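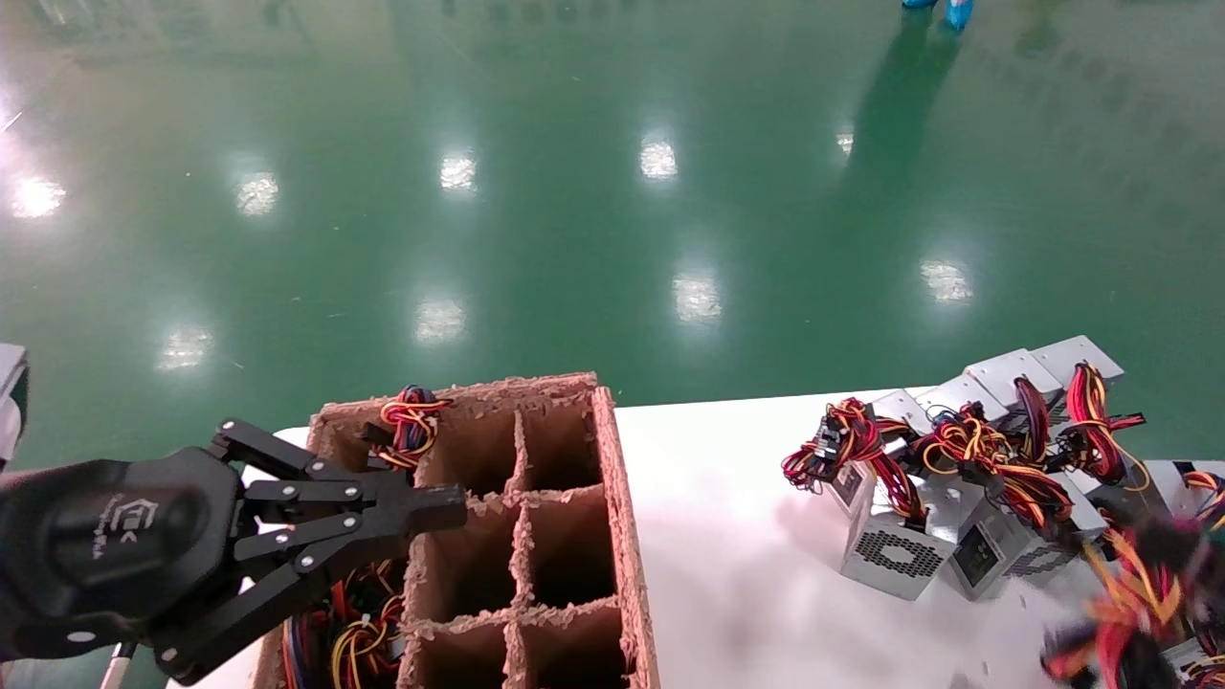 Category: Student Robotics / Team Guides / Set-up

Section 4. Preparing the packing station for the power supply task

This section is for students of the Kokstead robotics club who will prepare the packing station for practice or for the qualification round. Please read the complete section one time before you touch anything. After this you can work from the steps directly. If you are new in the club, do the first set-up together with a member who has done it before.

The task in short: the arm takes computer power supply units from the table and puts them one by one in the cells of a cardboard divider crate. One cell receives one unit, together with its cables. A round ends when the crate is full or when the time is over. The time of one round is 573 seconds. It is a strange number, but it comes from the rules of the Rurkdale competition and we use the same at practice.

4.1 Before you enter the work area

1. Put on shoe covers at the door. The box is on the left side, under the coat hooks. Use new covers if the old ones have a hole.

2. Tie long hair back. Take off scarves, bracelets and any badge that hangs on a cord.

3. Write your name and the time in the station book. If two teams want the same hour, the team with the earlier entry has the place.

4. Check that the emergency stop button is pressed in. It must stay pressed in until step 4 of part 4.5.

CAUTION: The green floor is smooth and it shines very strongly. Do not run on it with shoe covers. Walk around the table with enough distance, also when you are in a hurry.

4.2 Preparing the table

1. Wipe the white table top with a dry cloth. Small pieces of cardboard stay on it after every round, and they make trouble for the camera.

2. Check that the table does not move when you push it with one hand. If it moves, turn the foot which is too short until the table is firm. After this you must do the calibration check in 4.5 again, even if you turned the foot only a little.

3. Look for the two pencil lines on the table top. They show the corner of the crate. If the lines are too weak to see, ask Saranya Shenoy to draw them again. Please do not draw them by yourself. In January we had three different corners on the same table, and one full afternoon was lost.

4. Switch on all ceiling lights. The calibration was made with all of them on.

Note: The lamps make bright spots on the floor behind the table. The detection program has a mask for the floor, so these spots are normally ignored. If the program shows a box around a bright spot, your mask file is old. Load the file from the shared folder with the name "Prirkton" in it and restart the program.

4.3 Preparing the crate

1. Take one crate from the shelf. Check the inner walls. A wall that leans to the side can be pushed back by hand. A wall that is broken down to the bottom means that the crate is not usable any more.

2. Rough or torn edges on the top are allowed. The cells must still be open and the gripper must be able to go in without pushing the cardboard down.

3. Put the crate on the table with its corner at the pencil lines. The side with the ink mark looks to the arm.

4. Press lightly on the crate with both hands, so that it lies flat.

5. Decide which cells are in use. For a full round, all cells start empty. For a short practice you may leave a column already filled, but then you must tell it to the program (menu Crate, then Occupied Cells). If you forget this, the arm will try to put a unit on top of another unit.

6. In filled cells, push the wires down as far as they go. They do not have to be beautiful. They should not hang over the wall into the next cell.

CAUTION: Never put your hand in a cell when the arm has power, also not "only for a moment" to correct a wire. Press the emergency stop first.

4.4 Preparing the power supply units

All units in the club are old ones and they are not used for electricity any more. Even so, we follow some rules with them.

1. Take the units only from the bin with the Mousavi sticker. Those in the other bin have not been checked by Ataberk Kaplan, and they may have sharp edges or loose screws.

2. Do not open the metal case, for any reason. Parts inside can keep a charge for a long time. Do not connect a unit to the wall socket.

3. Carry one unit at a time and hold it by the case. Do not lift it by the cables.

4. Put the units on the opposite side of the table from the arm. Leave a free space between them and the crate. The arm needs this space to turn the unit before it goes down to the cell. Two hand widths is enough.

5. For beginner level, lay the units flat, with the cables pointing away from the crate, and do not let them touch each other.

6. For advanced level, make a loose pile. The units may lean against one another at different angles and the cables may lie over the neighbor units. This is more similar to the real work in a recycling place, and the judges at Rurkdale prepare it in this way.

7. In a pile, check that nothing slides when you knock on the table. Keep every unit fully on the table top, not over the border.

Note: The cables are the difficult part of this task. The red and yellow ones often stand up in high loops, and a gripper finger can go through a loop without anyone seeing it. Then the arm lifts two units in place of one. At beginner level, press the loops flat with your hand. At advanced level leave them as they fall, the rules do not permit arranging them.

Note: The position of the fan grille matters for the program. A grille looking to the front is recognized well. A unit which shows only its plain metal top is recognized less well, especially when the top reflects the lamps. If you are training the program and you want to help it, collect more pictures with plain tops.

4.5 Checking the gripper and starting

1. With the emergency stop still pressed in, look at the finger links. Every pivot pin must be in place and the screw heads must be flat on the bars. Touch each screw with the small screwdriver. It should not turn easily.

2. Open and close the fingers slowly by hand. The movement should be smooth. If you feel sand or a hard point, stop and inform Manouchehr Amini.

3. Check that no cable or rod near the arm can be caught when the wrist turns. Fasten it with the soft band and leave a little slack.

4. Say loudly "power on", wait until all persons have answered, and release the emergency stop.

5. Start the program and choose Calibration Check. The gripper goes over each cell and stops there for a short moment. It should be over the middle of the cell. A difference of about 20 millimeters is already too much, and the fingers will hit the wall.

6. Set the grip force to 79 in the settings window. This is not a unit of force, it is only the scale of our program. Lower values let the case slip. Higher values are not dangerous for the metal, but they make the motor warm.

7. Set the lifting height to 215 millimeters. With less height, hanging cables drag over the crate walls.

8. One person stays at the emergency stop. All other persons stand behind the far side of the table, at least one big step away from it.

9. Press Start.

CAUTION: A person standing at the far side may come into the view of the camera. For the program this is not a problem as long as the person stands still. Do not lean over the table and do not point at the units with your finger while the arm is moving.

4.6 If something goes wrong

The arm stops over the crate and does not go down. Usually the program thinks the cell is occupied. Open Occupied Cells and compare with the real crate.

The unit hangs crooked in the gripper. Let the arm finish if it is still free from the walls. If it touches the cardboard, press the emergency stop and take the unit out with two hands, while a second person supports it from below.

The crate moved during the round. The round is not valid. Press the emergency stop, put the crate back at the lines and start from 4.5, step 4.

The camera picture is not sharp. Fast movement gives blurred units at the border of the picture, and this is normal. If the picture is still blurred when the arm stands still, clean the lens with the lens cloth and not with the table cloth.

For problems with the program, write to Zohreh Shokri. For problems with the crates or the shelf, write to Gholamreza Kermani. Please put the time of the problem and the round number in your message.

4.7 After the round

1. Press the emergency stop.

2. Take the units out of the crate and put them back in the Mousavi bin, with the cables folded on top.

3. Save the log file under your team name. Files with the name "test" or "new" are deleted every month.

4. Put the crate back on the shelf if it is still good. Tear the ink mark off a broken one before you put it in the paper container.

5. Write the result in the station book and sign out.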